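Search Search this site Search

The Small Pleasures of a Sandwich Tray

I grew up in a house where a sandwich was eaten over the sink, and it took me a long time (longer than I like to admit) to understand that a tray could change the whole feeling of lunch. My aunt had one with roses on it, chipped at two corners, and when you were home sick it came up the stairs with soup and toast and a folded napkin, and you felt better before you had even picked up the spoon.

I thought of her tray when I started visiting the lunch places along the harbor in Tuvenau this January. It's a gray sort of town in winter, and people take their midday meal seriously. At Kandpal, a bakery with 13 seats and a line out the door by noon, everything comes on a tray, even a single roll. The woman behind the counter told me they used to hand things over in paper bags, and that folks ate on the walk back to work and never remembered what they'd had. Now they sit down. They stay a while, and they talk to the people at the next table whether they meant to or not!

You don't need much to do the same at home. A plate, a cloth, a bowl for fruit or for the olives you swore you wouldn't finish, and something with a rim to carry it all from the counter to the table. I'd always assumed a tray ought to be handsome, dark wood with brass handles, that kind of thing. But the shops on Pustik Street are full of cheerful ones with cats and bears and rabbits, sold to grown adults without a blush, and I've come around to them completely. A drawing of a rabbit saying hello is very good company on a cold day.

As for the bread, I side with the bakers, who like a loaf with a real crust, one that leaves crumbs all over the table and makes you get up for a cloth afterward. The filling matters less than you'd think. Ham and butter, salmon if you're feeling flush, last night's chicken with a spoonful of pickle. Cut it or don't. My own habit, picked up at a guesthouse called Grarnico where I stayed three nights, is to put the tray out first, before I've even opened the refrigerator, so that I've promised myself a proper lunch and have to go through with it.

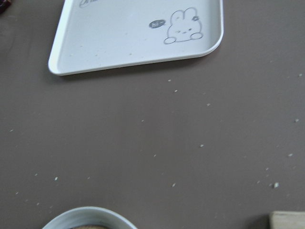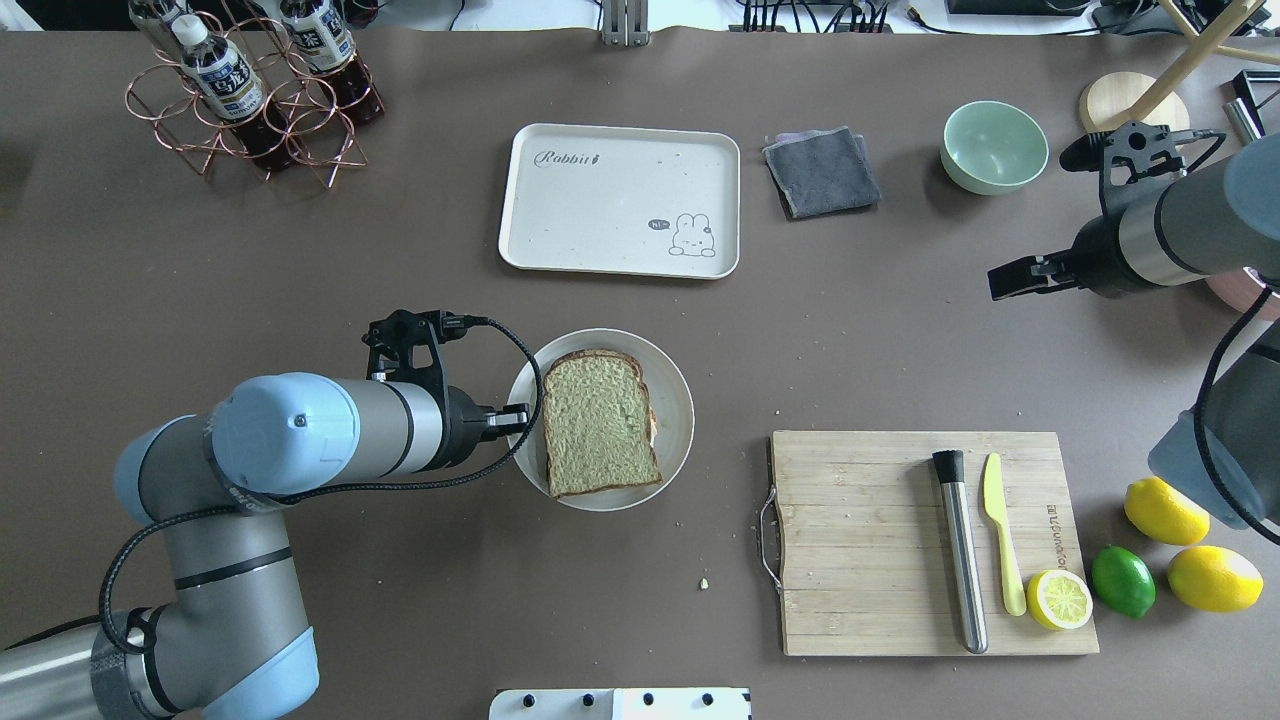
A rabbit tray on the table, and the crumbs that come with good bread.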